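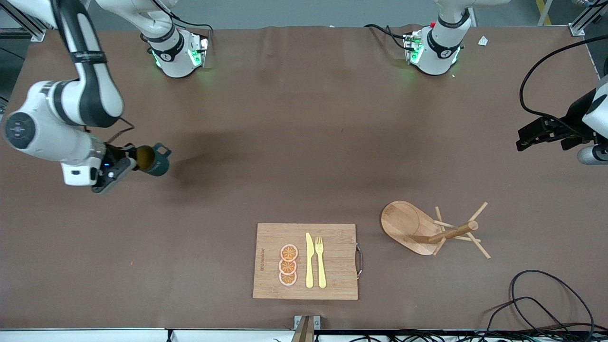 NOTICE TO RESIDENTS OF WAKELBY HOUSE

Residents are advised that the late supper of September has been cancelled. The orange served to Table 6 was found, upon complaint, to be a toy.

The Office has reviewed the matter. Hala Kanaan of Catering states that slices were laid on the bamboo board in the customary manner, one overlapping the next, and that she did not recognize them as playthings. Mr. Perero states that he ate one. He reports no ill effects and has asked for the recipe.

The Office holds 754 earlier complaints concerning fruit — none of them from Mr. Perero.

Until further notice, the board is to be wiped, hung by its handle and left alone. Residents who have come into possession of a slice should return it to the front desk before supper.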